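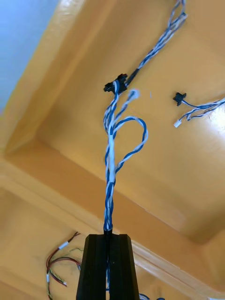
Pendolach sets money aside for a second wiring arm

The wiring shop at Pendolach is to have a second robot arm in the new budget, after a long winter of sums, visits and a good deal of tea. The plan was agreed in January and the order should go out before the spring stocktake, which will please the people on the harness benches, who have been asking when they might hear something ever since the first arm was bolted down.

For anyone who hasn't been down that end of the building lately, the work in question is the fiddly business of getting cable runs into housings. Twisted blue-and-white pairs have to be held and led along to black plastic clips, often on a surface that faces downwards, with little white connectors hanging off short branches and getting in everybody's way. It is slow on the neck and slow on the clock, and it was the job most often named when staff were asked last year what they would gladly hand over to a machine.

Cor De Haan, who looks after equipment planning, has spent much of the winter working out what a second arm would really cost, and he is keen for people to see the whole list and not only the price on the front of the quotation. "The arm is the part everyone looks at, and quite right too, it's a lovely thing," he said. "But then you want fingers for it, and spare fingers, and a stand that doesn't wobble, and somebody has to have the time to teach it a new cable. I'd sooner put all of that on one sheet now than come back cap in hand in the autumn."

The sheet runs to 7 lines. Besides the arm itself there is the stand, a wrist camera, the guarding, the training days, a service agreement and a line for gripper fingers, for which 3,000 pounds has been put by. That last figure raised a few eyebrows when it first went round, but fingers are a wearing part, and the shop would like to try more than one shape. The present pair are black and ribbed with a narrow slot between them, and they suit a bundle with a sleeve on it very nicely. Whether they are the best thing for the finer loose wires, the dark red and green and tan ones with the white markers, is something the bench team would like to find out before buying a whole drawer of them.

Two suppliers were asked to quote. Drasimlow offered the lower price on the arm, and Lestari came in a little dearer but with the training included and a shorter wait for parts. After a visit to each, and a very pleasant afternoon at Lestari's demonstration room (where our party stayed rather longer than planned and came back with a bag of sample clips), the choice has gone to Lestari. Drasimlow will still be asked to price the stand and the guarding, as their steelwork was much admired.

Delivery is expected 20 weeks from the order. The arm will go into the bay beside the parts cage, where the old crimping table is now, and the table will move across to the window side. There will be some noise while the floor fixings are drilled, and Cor has promised to have it done before 8 in the morning wherever he can, so do bring ear defenders if you are on the early shift!

Before any of that, the bench team have been asked to go through the catalogue of cable sets and mark the ones they think are worth teaching first. There are 91 sets on the list, and nobody expects the new arm to learn them all. The yellow housings are likely to be near the top, being a steady order and an awkward reach for anyone who has to work up into the recess from underneath. The sets for the Lagos contract may follow, once the drawings have settled down, although the customer has changed the clip spacing twice already and the team would quite like it to stay put for a month or two.

No jobs on the benches are affected by the purchase, and the two training places that come with the arm are open to anyone in the wiring shop, whether or not they have worked with the first one. Names should go to Cor at the planning office by the end of the month. The full cost sheet is pinned up beside the tool store, and he is happy to go through it with anyone who would like to, usually just after the morning break.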